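Subject: Re: [ukevel-users] Kesia open day, worth the trip?

Jenő Lakatos wrote:

> Did anyone from the list get to the Kesia open day in September? I had
> signed up and then couldn't get away from work. I'd like to know
> whether they let visitors handle the tools or if it was slides all
> afternoon. We're trying to decide whether to buy a pair of hand-held
> grippers or keep driving our arm with the joysticks, and nobody here
> has used the hand-held kind.
>
> Also, did they say anything about reading their files in Ukevel? The
> importer chokes on the ones they put up last spring.

I went. I took the early train to Hsueh and was there from a little before 10 until they closed up. There were slides, but they were over before lunch, and after that you could walk around and ask people things while they worked.

If you haven't followed what Kesia does: they record people doing everyday jobs with the same kind of gripper that goes on the end of the arm, and the arm is trained on those recordings. They call the whole kit Soltard, meaning the grippers, the head camera and the recording software. The arm itself was shown in a different room and I only got 5 minutes with it, so I won't say much about that part.

The recording goes on out in the big room, with sinks and water and office chairs and people at their desks. I had expected something more like a lab. Our guide said they tried a closed room with plain walls at first and the results didn't carry over to other rooms very well.
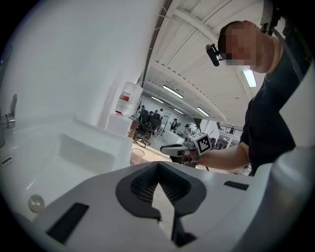 Signing up for a turn was simple. You put your name on a sheet, someone fitted the strap on your head and tightened it, and you got a talk of a few minutes before they let you record. The talk was mostly about speed. New people move too fast, and then the tracking loses the marker cubes. They also want you to keep your head pointed at what your hands are doing, and that is harder than it sounds when somebody is speaking to you from the side.

My own turn went badly for the first few tries. I kept twisting my left wrist so the cube ended up turned away from me. Once I'd been told about it I could feel myself doing it. By the end I had a handful of takes that they said they would keep. My forearms were sore the next day, so if you're planning on long sessions I'd ask about weight. I didn't get a number for that and it isn't on the handout.

Some figures from the talk, which I wrote down:

Takes recorded in the week before the open day: 682
Of those, thrown out on review: 138
Longest they let one person record before a break: 80 minutes

The thrown out ones were mainly lost tracking and people starting before the software was ready. I asked if sunlight was a problem, given the tall windows. The answer was that it can be, on a bright day with a shiny floor, and that they record anyway and let the review step sort it out. I would have liked to hear more about how the review is done. It sounded like one person watching takes at double speed.

On the cable question that came up here a while ago: yes, the grippers I saw in use had cables. You get used to where it is, but you do think about it when you step back. They said a version without one is being worked on and wouldn't give a month.

The part I found most useful was standing off to the side after lunch and watching the staff do it. They are a lot slower than I was, and they hold still for a moment at the start and again at the end. They also work well out from the body with whichever hand is doing the job — I had been keeping both elbows tucked in, and that makes the wrists do everything.

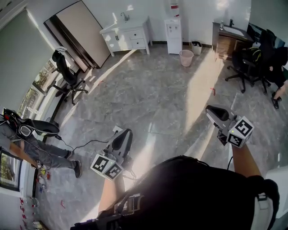
Matěj Kubíček, when I told him all this over the phone, was not convinced. He thinks the sore arms and the lost takes add up to as much trouble as the joysticks, and that the comparison Kesia showed on the slides was unfair to joysticks, with operators who had hardly any practice. He has been driving his arm that way for years and says he can do a drawer faster than I can with my hands in a pair of grippers. I believe him. He also said to tell you that he'd lend you his spare controller if you want to try a better one before spending money.

My own view is that it depends on who does your recording. If it's the same two people every time and they're good with the sticks, I wouldn't change. If you have students coming and going, the grippers are much quicker to teach. I was making usable takes inside an hour and I have never been any good with the joysticks.

About Ukevel, I did ask. The files from last spring use the old time format, and the importer reads the header wrong. They have a small script that converts them, and they gave me a copy on a stick along with permission to pass it on. It took almost 5 minutes for one session on my laptop. The new files are supposed to open without it. I've tried only one of those and it loaded, but the left and right grippers came in swapped. I'm not sure yet if that's their side or ours, so I haven't filed it.

I'll put the script in the list's shared folder tonight under "converters". Read the note at the top before you run it — it writes over the original unless you give it a second file name.

They're planning another open day in the spring. Sign-up will be on their site and they said the hands-on turns fill up first, so put your name down for one early if you go.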